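About Curngate

Curngate is a small school for bookbinding and paper marbling in the town of Dritden. We teach people to fold, sew, glue, press, cover and repair books by hand, and we teach them to float color on a tray of thick water and lift it off onto a sheet of paper. We love this work, and most of what we do here comes down to wanting more people to get a chance at it!

You don't need to have made anything before. Plenty of our students come in having last used a glue stick in third grade, and they go home with a real book that opens flat and has their own marbled paper on the cover.

How we started

Lingyun Deng learned to bind books in the repair room of a college library, where she spent eleven years putting hymnals, atlases and chemistry textbooks back together. Þröstur Hedegaard came at it from the other side. He was a house painter who got hooked on marbling after he saw the endpapers in an old account book, and he spent a whole winter ruining paper in his kitchen before he got a sheet he liked (it's in the hallway by the coat hooks, and it's pretty good, with one big bubble in the corner).

They met because Þröstur had a stack of marbled paper and no idea what to do with it, and Lingyun had a stack of books with no covers. The first class was held at Lingyun's dining table with 3 students. The cat walked through the paste. People asked when the next one was, so there was a next one, and then a waiting list, and after two years of dining table classes we rented the old Eyvindsson shoe store on the corner and moved in one Sunday with a borrowed truck.

We kept the name on the front window because the gold lettering is so nice. If you're looking for us, look for the store that says Eyvindsson. The bell on the door is theirs too, and so are the long, low drawers, made for slippers and exactly right for storing sheets of paper.

The space

The teaching room is 559 square feet, with north windows and benches at two heights, so you can sit or stand. Behind it there's a smaller room for marbling, with a floor that can take a spill, two sinks and a line strung from wall to wall. The nipping presses are up front. The big one weighs more than any of us and came out of a print shop that was closing down – it took five people and a sheet of plywood to get it over the doorstep, and we are never, ever moving it again.

We have a step-free entrance on the side street, and the bench nearest the door can be lowered for a wheelchair. If strong light or smells bother you, tell us when you sign up and we'll find you a good spot. Our pastes are wheat and rice starch, cooked here in the morning, and the room mostly smells like oatmeal.

What we teach

Our most popular class is First Book. It runs over four evenings, and you make a single sewn notebook with a hard cover. On the first evening we fold and punch. On the second we sew, which people worry about and then end up loving, because once the thread starts going in and out there's a rhythm to it and the room goes quiet. The third evening is for the spine and the boards, and on the last one you cover the whole thing and put it in the press overnight. You come back to pick it up the next day, and we like to be there when you open it!

After that, students go all kinds of ways. We teach long stitch, Coptic sewing, accordion books, clamshell boxes and a weekend on leather for people who have done at least one class with us before. Lingyun runs Mending Table, where you bring a book from home that has come apart and learn how to fix that one book. We see a lot of cookbooks, a lot of Bibles, and children's picture books that have clearly been chewed. At last count, Mending Table had sent 416 books back to their shelves in one piece, and Lingyun keeps the list of titles in a ledger she bound herself. Ask to see it, it's great reading.

Þröstur teaches all the marbling. Beginners start with stones and simple combed patterns, and the second class goes on to bouquets, peacocks and the wavy Spanish pattern, where you rock the sheet back and forth as you lay it down. He'll tell you to breathe out while you do it. It does help.

A bit about paper and air

People are sometimes surprised by how much of bookbinding is about moisture. Paper takes up water from the paste and stretches, mostly in one direction, and then shrinks back and pulls whatever it's glued to along with it. This is why we go on and on about grain. If the grain of the cover paper, the board and the pages all runs from head to tail, the book will settle down flat. If one of them runs the other way, you get a cover that curls up like a potato chip. We spend a good half hour of the first evening bending paper this way and that until everybody can feel the difference, and students tell us they start doing it at home with cereal boxes.

Drying is the same sort of thing. A pasted board wants to go under weight between blotters, with the blotters changed after twenty minutes and again before bed. Marbled sheets can hang in open air, though a damp week in April will slow everything down, and then we just move the pickup day. We'd sooner have you wait a little longer for a flat book.
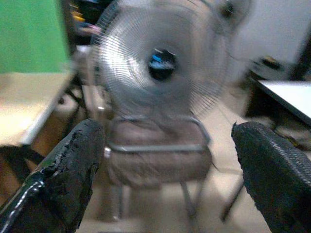 Electric fan, blades turning.

We go by the feel of the paper on the back of the hand, the way Lingyun was taught. If it's cool to the touch, there's still water in it. You'll pick this up faster than you'd think, and after a few classes you may catch yourself doing it to library books.

Findico

Findico is our open paper drawer, and we're very fond of it. Offcuts from every class go in – strips of book cloth, ends of marbled sheets, odd bits of board, thread too short for a big book. Anyone who has taken a class can come by during open hours and take what they need, for free. The name came from a label on one of the old shoe drawers. We have asked all over town what it meant and we still don't know, so if you do, please write to us.

The drawer has led to some lovely things. There's a student who makes books smaller than a matchbox, entirely out of Findico scraps, and leaves them in coffee shops around Dritden. The fourth graders at the elementary school down the road use our cloth strips for their class journals each fall. And one regular has been working for over a year on a patchwork album in which no two pages match, which we hope to see finished some day.

Who you'll meet here

Lingyun teaches sewing, structures and repair. She's patient and very exact, and she'll happily unpick a whole row of stitches with you to find the one that went wrong. She also cooks the paste.

Þröstur teaches marbling and box making and looks after the presses and the knives. He sharpens on Friday afternoons, and students are welcome to bring their own blades along and learn how. (His name is said something like "THRUST-er," and he answers to anything close.)

We bring in guest teachers for calligraphy, paper cutting and Japanese bindings when we can get them. Those classes fill quickly, and we announce them on our mailing list first.

Class sizes and cost

We keep classes to eight people, six for leather. All materials and tools are included in the price, and you keep whatever you make, including the practice pieces. Two places in every class are set aside at half price for anyone who needs them. Just pick that option on the sign-up form. We don't ask for paperwork.

If you have to miss an evening, let us know and we'll try to fit you into the same session of another group. Kids twelve and up can join First Book with an adult, and we run shorter family sessions during school breaks, with pamphlets, folded stars and a great deal of paste.

Come see us

Open hours are Wednesday and Saturday, ten to four. You can look at the sample shelf, handle the books (please do, that's what they're for), try a few stitches on the practice frame or just ask questions about that falling-apart dictionary in your attic. Bring it along if it fits in a bag. The bus stops across the street, and there's bike parking by the side door. Ring the bell if we're in the back with our hands full, and give us a minute to wash up.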